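Otra vez me sale el anuncio de Drumia: "lleva todas tus tarjetas en el móvil y olvídate de la cartera". Llevo 2 meses haciéndoles caso y tengo algunas dudas. Hilo.

La promesa es que la app sustituye a todo: banco, súper, biblioteca, gimnasio. En mi caso sustituye a dos. Para el resto me piden "la física, por favor".

La del súper Pal la escanea bien si el lector está de buenas. Si no, la cajera teclea el número a mano, con toda la cola mirándome la nuca.

La biblioteca directamente no admite códigos en pantalla. Pregunté si lo tenían previsto y me dijeron que en septiembre. No me aclararon de qué año.

Luego está la letra pequeña. Drumia es de Endlow, y Endlow se reserva el derecho a compartir "hábitos de uso" con sus socios. Busqué la lista de socios. El enlace lleva a la portada.

Dicen que ahorras 70 euros al año en descuentos que antes se te pasaban. ¿Calculados cómo? ¿Comprando qué? Yo he ahorrado lo que vale un yogur.

Tarjetero y tarjetas, de los de toda la vida:

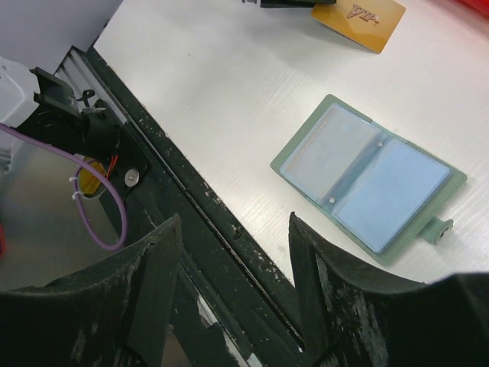
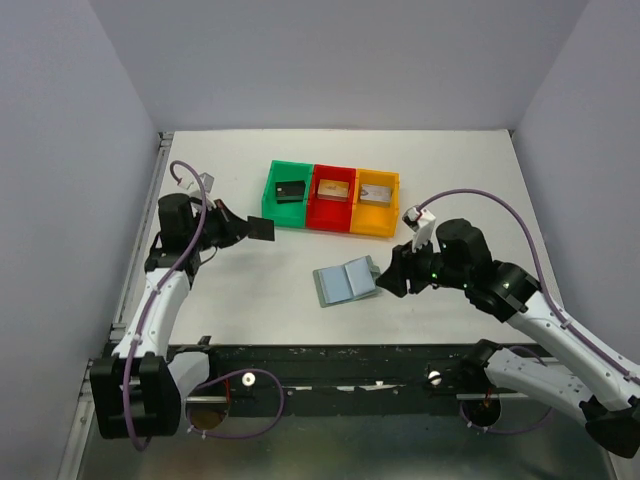 Y no me vengáis con que el plástico también se pierde. Claro que se pierde. Pero si pierdo una tarjeta, pierdo una. Si me quedo sin batería, me quedo sin las dos que funcionaban y sin poder llamar para quejarme.

Lo de Pretonov, la competencia, tampoco me convence: 2.000 puntos de bienvenida que caducan antes de que averigües dónde se canjean.

¿Alguien la usa a diario y le va bien? Lo pregunto en serio. Pero que no me conteste con un código de invitación, que ya me han llegado varios.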